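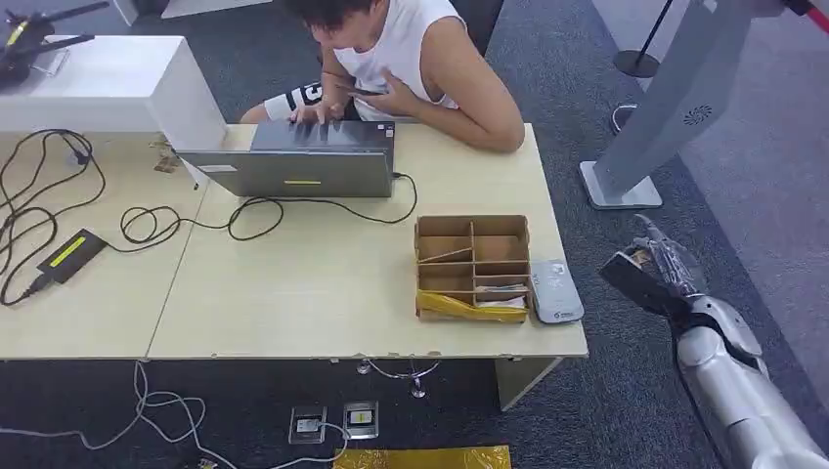

Spindle cooling on small machining centers: questions to the Ratow service desk

Print this page | E-mail this article

Sunday, September 18, 2022

Ratow builds compact vertical machining centers and supplies the chillers that go with them. We spoke with the head of its service desk, who asked to be quoted by job title only, on why spindle temperature causes so many support calls.

Most of the calls concern drift in Z. A shop sets its tool lengths on a cold machine, starts the batch and finds the pocket depths moving during the first hour. "The spindle grows as the bearings heat up," the service head said. "The control can compensate for part of that, but it works from a model. If the coolant flow is low, the model is wrong."

Flow is the first item the desk checks. On the Celar series the jacket circuit has a strainer with a mesh of 300 microns, and the manual calls for cleaning it every 2 months. Many shops leave it until the alarm comes up. By then the drift has been present for weeks and has usually been blamed on the tool holders.

Chiller settings are the second item. Operators tend to pick a fixed temperature, often well below that of the shop. The service head advises against it. "Set it to follow the machine casting, within two degrees. A cold spindle in a warm casting is still a thermal gradient, and in July you get condensation on the nose as well."

Warm-up cycles came up next. Ratow recommends stepping the spindle up to 80 percent of rated speed and holding it there until the jacket return temperature is stable. The length of the hold depends on bearing preload and grease, so the desk does not quote a time. Shops running Karakaya holders with long extensions should touch off again after the cycle – the holder warms more slowly than the shaft.

The Muvcombe plant, where the chillers are assembled, is now fitting a flow sensor in place of the earlier pressure switch. "A pressure switch will read normal with a blocked jacket," the service head said. "The sensor can be retrofitted. It needs one free input on the control and a parameter change."

Share (2) | Comments (0)

Print this page | E-mail this article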